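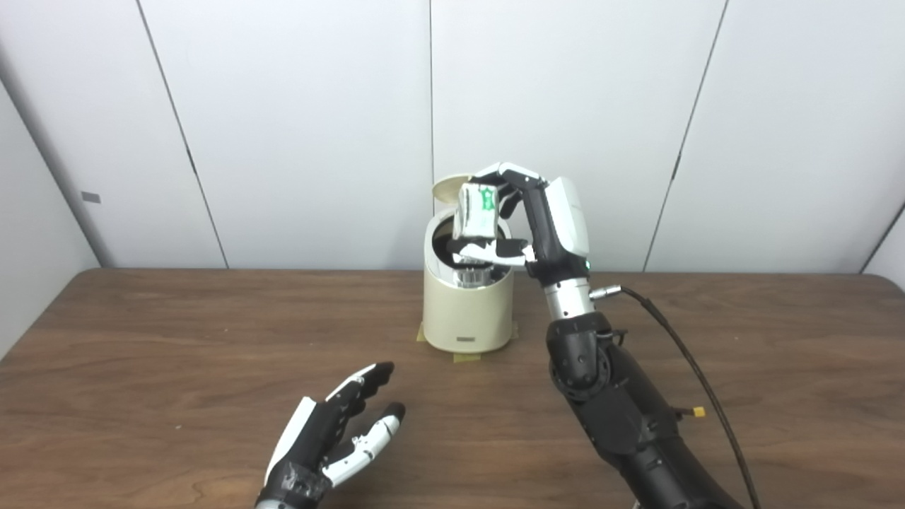 **Countertop bin slides when I use it and the lid won't stay shut**

Posted in Kitchen & Household by **sternum_flat** on 11/2/25

I have a small cream cylindrical bin with a hinged round lid. It stands on a wooden table and takes tea bag wrappers, empty cartons and similar dry packaging. There are two faults.

1. The bin moves. It weighs almost nothing when empty, and the base is smooth. Pushing a package in at an angle moves the whole thing toward the wall. I have put strips of masking tape around the base. That works for a few days, then the tape lifts at the ends and collects crumbs.

2. The lid rises again after I close it if the contents are anywhere near the rim. Boxy packages are the worst. Pressing harder on the lid moves the bin, which brings me back to the first fault.

The table has an oil finish and I would like to avoid marking it. I don't want to drill anything. The bin was bought secondhand without instructions, so I can't say what liner it was sold with.

---

**tanano_repairs**

The two faults are connected. Most of the sideways force comes from closing the lid against resistance, so deal with the lid first and you will need less grip at the base.

Take everything out and look at the hinge. On small bins of this type the lid normally pivots on two short pins or a bent wire. Check for the following:

- Crumbs or a fold of liner caught between the lid and the rim at the hinge side. A fold of bag is enough to hold the front edge open.
- A bent pin. The lid will sit to one side, and you will see a wider gap on the left or the right.
- An inner bucket that is seated too high. If yours has one, rotate it until it drops fully. Some have a handle that has to lie flat in one position only.

Then close the lid with one hand and keep the other open, clear of the body.

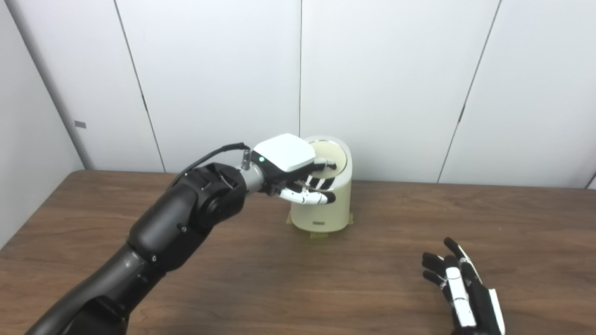 Press at the front, opposite the hinge, and straight down. Pressing near the middle works too, but it takes more force, and on a thin lid it can bow the center over time. If the lid closes cleanly when the bin is empty and rises when it is full, there is nothing wrong with the hinge. Flatten the cartons before they go in and stop filling an inch below the rim.

For the base, remove the tape and use a disc of non-slip shelf liner cut slightly smaller than the bin. Wipe the underside of the bin with rubbing alcohol first. Keep the alcohol off the oiled wood. The disc needs no adhesive. Lift it and wash it when it stops gripping, which is usually a dust problem.

---

**azevedo9**

Just add weight. I put 200 g of dry rice in a zip bag under the liner in mine and it hasn't moved since December. Costs nothing.

---

**Miltemer_K**

Weight helps, but it takes up volume, and in a bin this small that makes the second fault worse. If you go that way, use something flat, such as a steel washer or an offcut of tile, and put it under the inner bucket if there is room.

On the tape: ordinary masking tape isn't meant to stay down for long. The adhesive hardens and the residue is difficult to get out of open grain. If yours has been on for more than 60 days, warm it with a hair dryer on low and pull it back on itself at a shallow angle, along the grain. Any residue left behind will usually come off with a little of the same oil the table was finished with, left for a few minutes and wiped. Test it somewhere out of sight.

I would skip silicone feet on an oiled surface. Some of them leave dark rings. The shelf liner can do the same if it is never lifted, so check under it when you empty the bin.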